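Bedroom stuff, finally sorted

People keep asking about the bedroom and I keep saying "soon". We moved into the Salcedo flat in December and the bedroom was the last room to get done, everything else had boxes in it longer than I'd like to admit. Most of the furniture is secondhand. Two nightstands, one from Verena Fuchs who was downsizing, one from a listing out past Lukdale. They don't match. Fine by me.

Notes first, becuase I'll forget otherwise.

The curtain. Took forever to choose. Wanted gray, Demetrio wanted something with color in it, we landed on a gray that goes a bit lavender depending on the light. Nearly full length, stops just above the floor. Ironed once, never again.

The floor. Pale wood look, came with the place. Shows every bit of dust but makes the room feel bigger so it stays.

The pine-looking one - Verena's. Orangey, shiny, very much not in fashion, and I love it. Thought about sanding it back and painting it. Bought the paint and everything. Then Consuelo came over and told me off for even thinking it, so the tin is still in the hall cupboard if anyone wants it. Cost me 70 and that included the delivery.
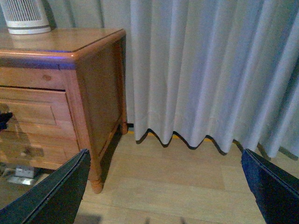 Polish is just a soft cloth and a tiny bit of wax, wiped off straight away. Don't leave it sitting, it goes sticky. The turned feet are a pain to dust, old toothbrush works best.

Air purifier lives on top for now. Might go on the floor once I find an extension lead that reaches.

Still to do - lamp, a rug, something for the wall. More pics when the other nightstand has it's new handle.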